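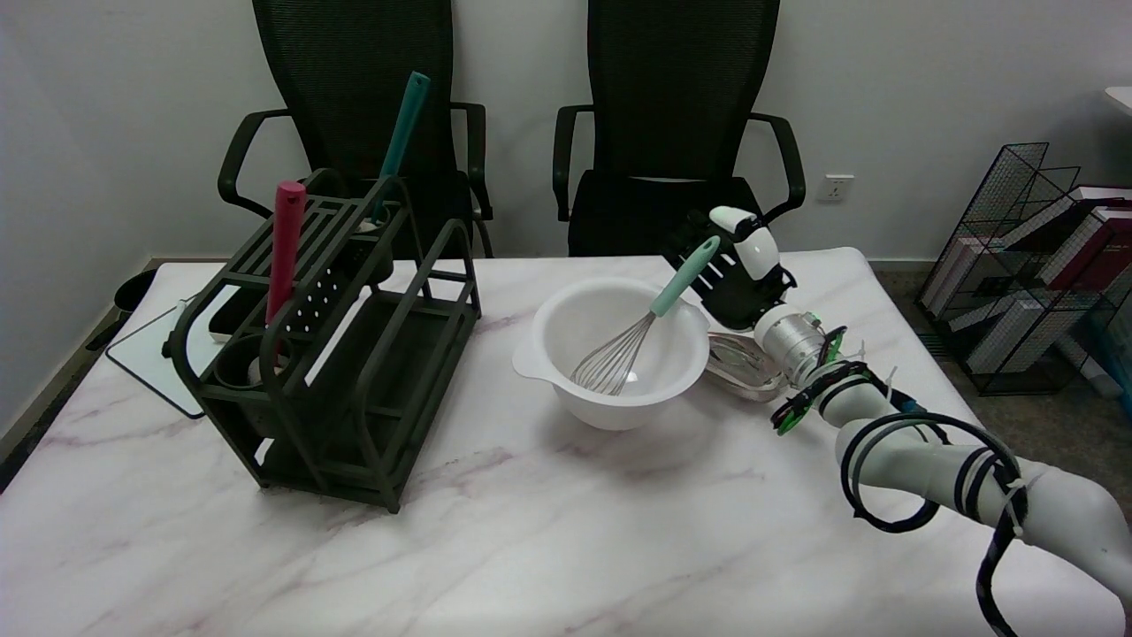 Small wings, big grins

The first time Despina Karagiannis let go of her foam glider on the hill above Barden, it flew straight into a gorse bush. She was hooked! Slope soaring does that to people. There's no motor to charge, no petrol to spill down your trousers, just wind pushing up the face of a hill and a model riding on it for as long as your thumbs hold out.

A basic glider needs only 2 channels on the radio, one to turn and one to climb or dive, and most beginners can patch a broken nose with glue and tape before lunch. Iason Karras, who has flown here for years, still brings the battered wing he learned on.

"Throw it level and throw it hard," he told me, handing it over. I threw it far too gently, naturally, but the breeze caught it anyway and up it went, over the sheep and out across the valley (I may have shrieked).

Go in April if you can, when the westerlies are steady and the bracken is still low.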